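How does a music player remember all your songs?
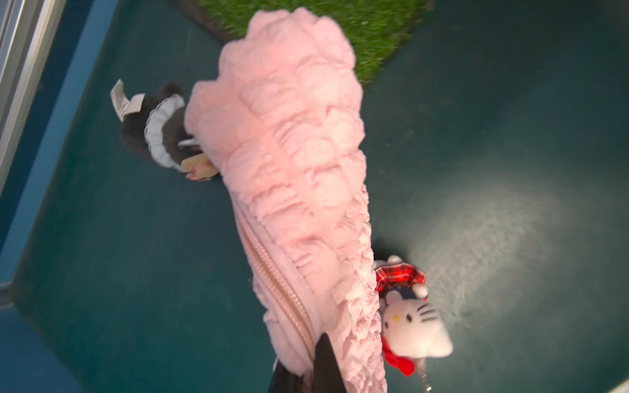
A puffy pink bag with a Hello Kitty charm hanging from it.

Have you ever wondered how a little music player, small enough to lose down the back of the sofa, can hold 400 songs and never muddle them up? It's a lovely thing to wonder about, so let's take our time over it.

Inside the player is a memory chip, flat and thin. Think of it as an enormous street of tiny houses. Each house is either lit up or dark, and a computer writes that down as a one or a zero. When you save a song, the player turns the sound into a very, very long row of ones and zeros — millions of them! — and gives every one its own house.

What happens when you switch the player off? The houses keep their pattern, even with no power at all. We call this flash memory, and it has no moving parts, so you can hop all the way home from school and the music won't skip.

When you press play, the player reads the row back from the beginning, turns it into sound again and sends it to your headphones.

Try it yourself: draw 13 squares in a line, colour in any 7 you like, and ask a friend to copy your pattern from you calling out "one" or "zero".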